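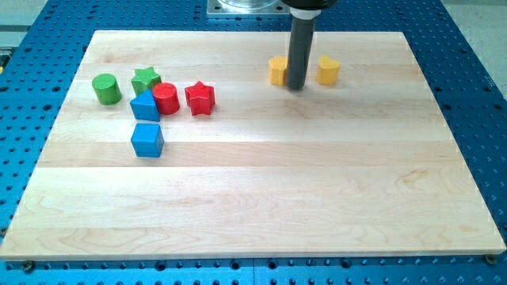 Fig. 1. Colored blocks on the maple board, with the arm's tool down between the two yellow ones.

Week 5 handout: showing the arm what you want

Hi everyone, these are my notes from the last session, tidied up a bit (only a bit!). We're moving on from typing in waypoints to teaching by demonstration, where a person drives the arm through the job and we record everything as we go. Bring your notebook from September, the one with the joint diagrams, as we'll be using those again.

Two ways to do it

Hand guiding means you grab the arm itself and move it. It feels natural, you pick it up in a minute, and your hand ends up in front of the camera the whole time, so the video you record has a big pink thing in it that won't be there when the arm runs alone. Remote control means you stand back and steer with the handset or the leader arm. Cleaner video, but you lose the feel of contact, and most people push too hard for the first hour. I still do after a weekend off.

The block task in Fig. 1 is a remote control job. You have cylinders, stars, a cube, a triangle and a heart, and the tool is a plain rod with a flat, round tip. It can't grab anything, so all you have is pushing. I love this task for beginners – there's so little hardware to think about that you have to think about your own driving instead.

Where to push

Push through the middle of a block and it mostly goes straight. Push off to one side and it turns. Cylinders are the mean ones, they slip around the tip if you're even a little off. Stars catch the rod between two points, so use that! With the heart, try the dip between the two lobes first.

Getting into a gap is its own skill. Look at the yellow pair in Fig. 1: come down from well above, with the tip already lined up, and don't slide in sideways at board height or you'll knock a neighbor. Watch out for the arm blocking your view, too. The left yellow block is partly hidden behind it in the figure, and the model will only get whatever the camera gets.

What makes a good recording

Start from a different layout every time. Riku Katayama's set from last year had 838 runs, nearly all with the red blocks in the same corner, and the trained arm went to that corner whether there was anything in it or not. Keep your pauses short. If you miss a push, back off and fix it, and leave the fix in, since the arm needs to see how to recover. If you lose your place completely, throw the run out and start over.

For next time

Work in pairs at the Westgate bench, 2 operators per slot, and swap driver every 20 minutes or so. The class target is over 500 usable runs. Write one line per run saying which block you meant to move and where. Jussara Araújo has the sign-up sheet, and questions about the handset go to Dario Rizzi.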